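Dovport drop-in room packs its first travel kits for short-notice guests

DOVPORT, 15th April

By Lensa Abdella

A neighbourhood program that puts together overnight kits for people who arrive in town with little or no luggage has moved into a larger room on Grestlow Street and will pack there through the end of the month.

The Stasiv Room, named after the family that used to run a dry cleaner's at the same address, opened to the program last week. It replaces a corner of the Sident Hall basement, where kits had been packed since the program began and where the ceiling leaked twice over the winter.

Coordinator Bernadette Scanlon said the new space has better light, a ground-floor entrance and enough floor area to keep the unopened cartons in one spot. The basement had one power point and a flight of 11 steps, and every delivery had to be carried down by hand and then back up again once it was packed.

"We had drinks going down those stairs a carton at a time," Scanlon said. "I don't miss it."

The kits go to people staying one or two nights in town, mostly relatives of hospital patients, workers whose connections have been cancelled and families between rentals. Each one holds toothpaste, a toothbrush, a cup, something to drink and something to eat. Soap and a face cloth are added when there is stock. The motel on the highway and the hospital's front desk both keep a supply, and a smaller number is left with the night clerk at the bus depot.

Last year the program handed out 3264 kits, its highest total so far. The busiest stretch came in the winter, when road closures left travellers in town for three nights and the depot ran out on the second. Scanlon said the aim now is to have 200 finished kits on the shelf at any time. The count when the room opened was 159.

Volodymyr Nechyporuk, who looks after purchasing, said toothpaste and toothbrushes are the easy part. They keep for a long time and can be bought in quantity when the price is right. Food is harder. Granola bars were dropped from the kits last spring after several people said they had opened one and found it stale, and the program has been trying packaged cookies in their place. Drinks were bottled water only until this year. Canned drinks and bottled tea have been added, although cans will not go into kits left at the bus depot, where bags tend to get stacked.

The cups have changed as well. Paper ones were crushed in the bags, so the program now buys plastic cups with a handle. The toothpaste and toothbrush can stand in the cup beside a motel sink, and Nechyporuk said motel cleaning staff had asked for something along those lines.

The packing table has been covered with a thick, felt-like cloth that came with the room. Nadiia Sirko, who sets out the sample items for new packers to look over, would like to keep it. Cans don't slide on it and it is quieter than a bare tabletop, she said, but crumbs stick to it and it has to be brushed down at the end of each session.
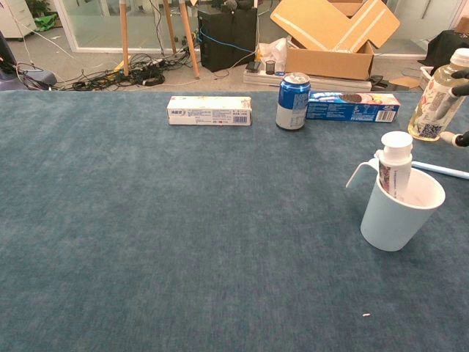
Sirko said people tend to have strong views about what belongs in a kit. One packer has argued for tea bags and another for playing cards. Full-sized tubes of toothpaste are preferred over travel sizes when they can be had, as some guests end up staying longer than they planned and the small tubes run out.

Shelving for the room is still to come. Edmund Krajewska, who manages the building, has offered a set of metal shelves from the former shop, but they need new brackets before they can be put up. Until then supplies will stay in their cardboard boxes. The room's old carpet will be left in place for now, and Krajewska said any decision on replacing it would wait until the lease comes up for renewal.

The program is accepting unopened toothpaste, toothbrushes in their packaging and sealed snacks with at least six months left before the best-before date. Opened items, glass bottles, razors and medicines of any kind can't be taken. Donations may be left at the Grestlow Street entrance during packing hours, or at the Sident Hall office until the end of April. Anyone wanting to help pack can put their name on the sheet inside the door. Sessions run for two hours and children are welcome with an adult.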